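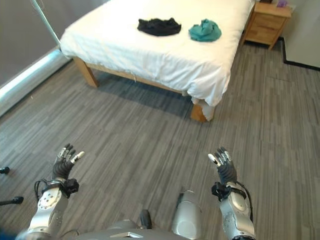

## 1st November - Sasireo trial, laundry pick-up

Long session with the Sasireo package today, and I'm fonder of it than I was in July. The two garments on the bed are the set task from the vendor's booklet, black one and teal one, into the basket on the wooden box. Setup took 64 minutes by the log, mostly hand calibration.
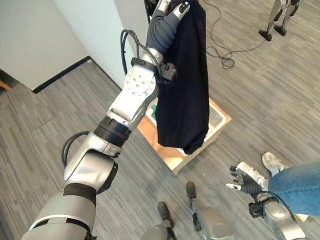

The license comes with 2,027 sample episodes, which is generous, though I'd trade a good many of them for a decent manual (the Bitora one spoiled me, I admit).
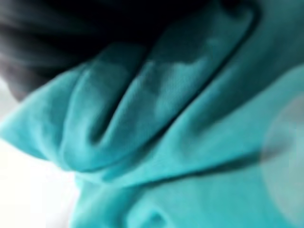 Wrist views are what I want to ask Cleltudex about before we renew. Their grasp planner likes edges, and with the turquoise cloth this close there are mostly soft, blurred folds and one long dark crease to work with. I'd like to know what focus distance they had in mind. 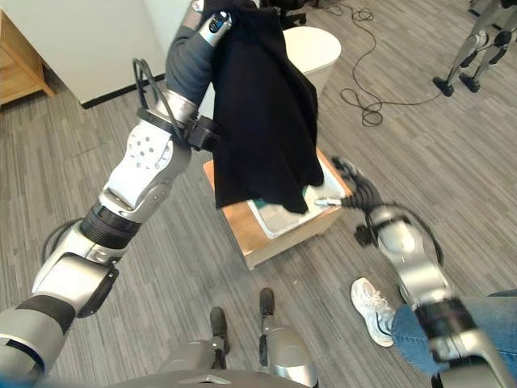
Cable routing at the wrists still bothers me - ask whether the shorter looms are included or extra. Quote stands at 215 a month for support. Rerun with 2 thicker garments next.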